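Notes for the returns talk - Gokport small sellers meetup
Oct 20, 2021
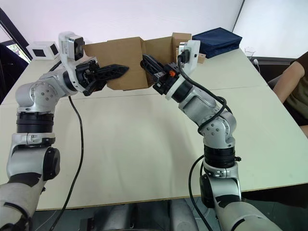 Start with the lamp story. Keep it short this time, I ran long when I practiced it on Maeve.

So I sell lamp shades. I make them in my garage, I ship them all over the country, and for my first two years I had no returns policy at all. I had a line at the bottom of the site that said "email me if something's wrong!" with a smiley face. That was it. Then a lady bought six shades for a restaurant, decided the green was too green, and sent them all back with no note, in one giant box, postage due. I paid 60 dollars to get my own shades back and they were squashed flat.

(Pause. People usually have their own version of this. Let one or two of them tell it, then move on.)

What I did next was dumb. I got mad and wrote the strictest policy I could think of. Seven days, original packaging, restocking fee, no exceptions. And my sales dropped! I asked Nhyira Sowah to look at my site, she does ceramics and she's been at this way longer than me, and she read the page and said it sounded like a parking ticket.

OK, so the policy I have now. Read it out loud, it takes less than a minute. Thirty days. Tell me first. I send you the label, you use any sturdy box. If I messed up, I pay. If you changed your mind, you pay the shipping and I refund the rest. Custom orders I talk about before I cut anything.

Stress the "tell me first" part. Half of those emails turn into something else - a swap, a different fitting, or me explaining how to put the ring on the right way up. Lots of people think the ring is broken. It is upside down.

Numbers, for the folks who like numbers. Last year I shipped 419 shades. I set aside 150 dollars in September to cover return labels through the holidays and I still had money left in January. Put a little money aside, that way you don't take it personally when you spend it.

Ask Ciarán Hennessy to talk for a couple of minutes about glass, if he's in the room. His stuff breaks and mine just gets dented, so his rules are different. He asks for a photo before anything gets mailed back.

Things I forget to say:
- Put the policy on the product page. The footer is where policies go to hide.
- Write it the way you'd say it on the phone.
- Open the box the day it comes. I once let one sit for three weeks and had to write a very embarrassing email.
- Keep a notebook of why stuff comes back. Mine said "too small" so many times that I finally added a picture of a shade next to a coffee mug.

Questions. Somebody will ask about people who abuse it. I've had two, ever. I refunded them both and blocked them both - and I slept fine.

Leave the sign-up sheet by the door for Ifigeneia, she's doing the shipping rates talk next.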